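Chore readiness checklist, laundry and floor tasks
Site: Drilwood. Inspector: Yanling Lu. Date: 5/1/22

1. Emergency stop within reach of the operator. PASS
2. Cables clear of the walking path. FAIL
Comment: Same finding as the last visit. Jaston to reroute before July.
3. Work surface clear except for the item being handled. PASS

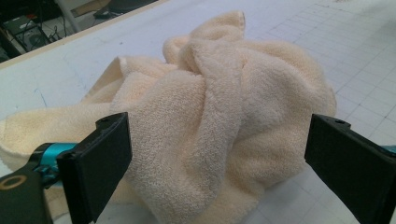
4. Folding a towel without help. NOT READY
Comment: The machine handles flat cloth well enough, but a towel from the dryer is never flat. With a heap like this one, the hemmed corner sticking up is the obvious place to grab, and a person would take it and shake. The arm needed up to 6 tries per towel. Keep hands out between tries.

5. Finger pads and pivots checked for lint and fiber. FOLLOW UP

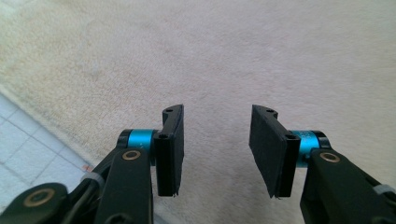
Item 5. Frayed fibers at the bottom edge of the left pad.

Comment: Trim and recheck before the next shift. Figueiredo has the spare pads.

6. Grip force limit set for soft goods. PASS
Comment: Limit left at the Gister default — do not raise it for thick fabric.

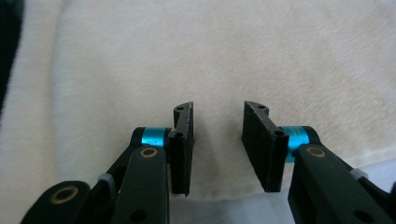
7. Sorting by fabric type. NOT READY
Comment: 157 pieces run, 3 dropped, too many in the wrong bin. A person should stay on this job for now.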